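Cómo grabar demostraciones con pinzas de mano (y no tener que repetirlas todas)

Llevo desde junio enseñando tareas a robots con pinzas de mano y me escribís bastante preguntando cómo lo hago, así que voy a contarlo por orden. Empecé como casi todo el mundo, teleoperando el brazo con un mando, y acababa las tardes agotado y con cuatro episodios decentes. Con las pinzas vas muchísimo más rápido, porque mueves las manos como las mueves siempre (bueno, casi, ahora os cuento).

Lo que necesitas: dos pinzas con su cámara, los marcadores bien pegados, una mesa despejada y un programa que guarde todo con la misma marca de tiempo. Yo uso Lideo para grabar y Curkau para revisar después. Se puede hacer con otras cosas, pero son las que conozco y no me voy a poner a opinar de las demás.

Paso 1. Decide la tarea y escríbela en una frase. En serio, escríbela. «Recoger la mesa» no vale. «Coger la pieza con la derecha, pasarla a la izquierda y dejarla en la bandeja» sí vale. Si en la frase te salen más de dos verbos por mano, pártela en dos tareas.

Paso 2. Calibra antes de ponerte a grabar. Abre y cierra cada pinza del todo, despacito, 4 veces, y mira que la apertura que lee el programa llegue a los dos extremos. Si una se queda a medias, repite. Yo me salté esto un día con la izquierda y perdí la sesión entera, ¡una rabia!

Paso 3. Haz el mapa del sitio. Coge las pinzas y paséalas por la zona de trabajo sin prisa, mirando a la mesa, a los lados y un poco hacia arriba. Las superficies blancas y lisas son lo peor para el seguimiento, así que procura que entren también cosas con bordes: estanterías, patas, lámparas, lo que haya.

Paso 4. Colócate. Los codos sueltos, las dos pinzas por delante del cuerpo y los marcadores a la vista. Arranca siempre desde una postura parecida, con las pinzas juntas, y quédate quieto un par de segundos antes del primer movimiento.

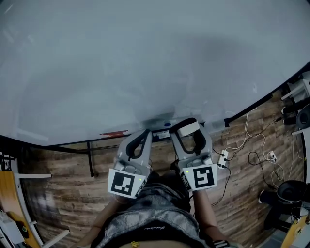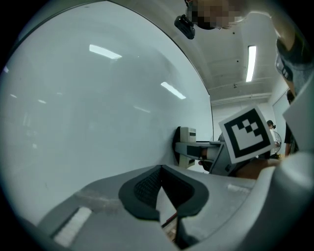

Paso 5. Graba un episodio de prueba y míralo entero. Yo me fijo en tres cosas: que la trayectoria no pegue saltos, que se vea la punta de los dedos cuando agarran y que no haya parones raros a mitad. Lo de los parones es culpa nuestra, de pensar qué viene después con la mano en el aire. El robot también aprende a quedarse pensando, os lo aseguro.

Paso 6. Ahora sí, a grabar en serie. Hago tandas de 25 y descanso. Entre episodio y episodio cambio el objeto de sitio y de orientación, y de vez en cuando lo pongo en una posición incómoda a propósito. Para una tarea sencilla suelo juntar hasta 200 episodios; si a mitad de camino noto que voy con prisas, lo dejo para el día siguiente.

Paso 7. Limpia. Tira los episodios en los que se te cayó algo y lo recogiste de cualquier manera. En cambio, si el agarre falló y lo corregiste con calma, guárdalo, que esos vienen de maravilla. Ewan Carnegie, que me revisó los primeros datos, me hizo borrar casi la mitad y al principio me sentó fatal. Tenía razón.

Un par de dudas que me repetís mucho:

¿Hay que ir despacio? Un pelín más que a tu ritmo normal. A cámara lenta no, que luego el brazo tarda una eternidad en todo.

¿Puede grabar más de una persona? Sí, y yo lo recomiendo, pero apunta quién grabó cada tanda. Cada uno agarra a su manera, y si algo sale torcido querrás saber dónde mirar.

¿Y si el seguimiento se pierde todo el rato? Revisa la luz, los reflejos y lo rápido que giras las muñecas, en ese orden. Si sigue igual, vuelve al paso 3 y rehaz el mapa.

La próxima entrada será sobre cómo paso los datos de Lideo a Bucur para entrenar, que tiene su miga con los nombres de las carpetas. Si tenéis otro programa y queréis que mire el formato, dejadme un comentario.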